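Two Arms, One Clock
How the Flistlow planner keeps a pair of tabletop manipulators out of each other's way
By Vira Nechyporuk
15/03/2018

The fault that Ravindra Uniyal spent most of August chasing was in the timestamps. Flistlow, the motion planner his group maintains in Lindsay, was receiving joint states from two arms and images from the cameras mounted on them, each stamped by a different process. The planner treated them as simultaneous. Under slow motion the error disappeared into the safety margin. At working speed it did not, and the collision checker began to reject paths that were clear and accept a few that were not.

The fix was dull. All messages now pass through one broker, Triker, which stamps them on arrival and subtracts a measured delay per device. Anything older than 69 milliseconds is dropped. The planner then interpolates both arms to a common instant before it checks a path.

"We had tuned the margin for a year to hide a bookkeeping error," says Uniyal.

Planning itself is sampling-based. Flistlow draws up to 4000 candidate configurations per query and stops early if the path cost levels out. The arms are planned in priority order: one gets its path first, and the other plans around it as a moving obstacle. Adoración Lozano, who wrote the scheduler, swaps the priority whenever the second arm has waited for 2 seconds. Joint planning for both arms was tried and shelved – the search was too slow on the control computer.

Perception remains the weaker half. Dark glass gives the segmenter little texture and a lot of glare, and overlapping phones tend to merge into one mask. Lozano's current approach looks for the case rim first and treats the screen as whatever lies inside it. Thin loops are a separate problem. Once gripped, a strap has to be added to the arm's collision model, and a rigid model fits it badly. The planner wraps it in a padded capsule for now.

The regression suite stands at 1662 recorded queries. Uniyal replays all of it before each merge and reads the failures by hand. 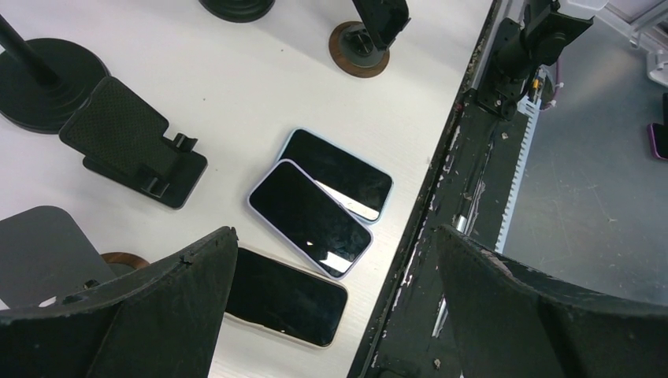
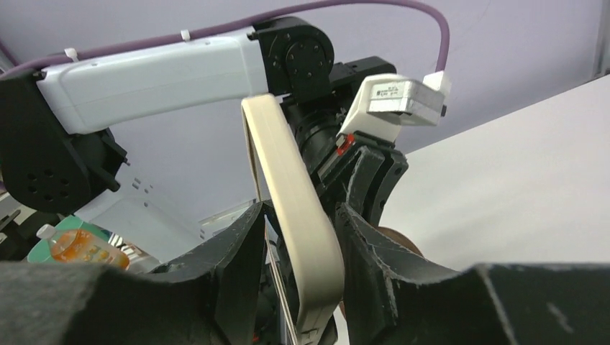

Wrist camera views: overlapping phones between the open fingers (first); a beige looped strap in the grip, with a second arm behind it (second).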